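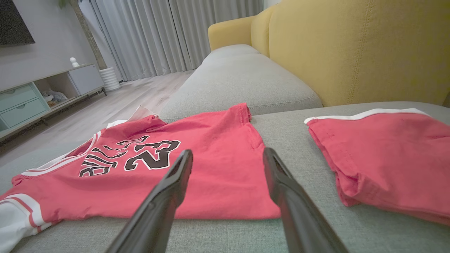
Ticket 3431: Club shop orders from Alness stuck at "awaiting label"

Status: Resolved (see last entry before getting excited)
Product: Nellico Orders, basketball kit catalogue
Priority: Normal. Raised to High by the customer, lowered to Normal by us, raised again by the customer.

Reported problem

Every order for the Alness club shop goes through payment, gets a confirmation email and then sits at "awaiting label" until someone loses patience. Orders from the Wellstead shop print fine. Same warehouse, same printer, same tape gun.

Customer adds that they have "tried everything". On asking, everything was switching the printer off and on, and a new cable.

Log

09:10 Asked for the error code. Customer says there isn't one.

09:25 Customer sends the error code. It is 505.

09:40 Our own help page for 505 says "Contact support". Contacted support. I am support.

10:15 Found the old notes. 505 is what the label service returns when it gets an address it can't read, and also when it is having a bad morning. Checked the service status page: all green. It was all green during the outage in October as well, so I sent a test order through Wellstead to be sure. Label came out in seconds.

10:50 Sent the same test order through Alness. Stuck. Same item, same size, same delivery address. So the buyer's address is fine and the printer can stop being blamed.

11:30 Compared the two shop profiles line by line. Found a difference in the returns address. Wellstead's is a normal address. Alness has the normal address followed by opening hours, parking advice and a request not to use the side door before noon. The whole thing comes to 259 characters in a box marked "Address line 2".

11:35 The box is supposed to refuse anything that long. It does refuse it if you type it. It doesn't mind at all if you paste.

11:50 Cut the address back to the street and the unit. Test order printed first go.

12:20 Released the held orders in one batch. All of them printed except 2, both of which had been placed while I was editing the profile. Cancelled those labels and requested them again. Fine now.

14:05 Customer reopens ticket. Parking advice has gone missing from the returns slip and people need to know about the side door.

14:20 Explained that there is a "Notes for returns" box directly underneath, which takes as much parking advice as anyone could want. Customer hadn't noticed it. Moved the text there for them.

15:00 Customer confirms slips look right. Ticket closed.

Friday, 08:55 Reopened. Delacroix shop now stuck at "awaiting label". Checked the returns address. Someone at Alness has been sharing tips.

09:05 Same fix applied. Closed.

Follow-up for developers

Please make the length check on "Address line 2" run when the profile is saved, so that it catches pasted text too. And if 505 could mention which field it dislikes, I would be able to rewrite that help page.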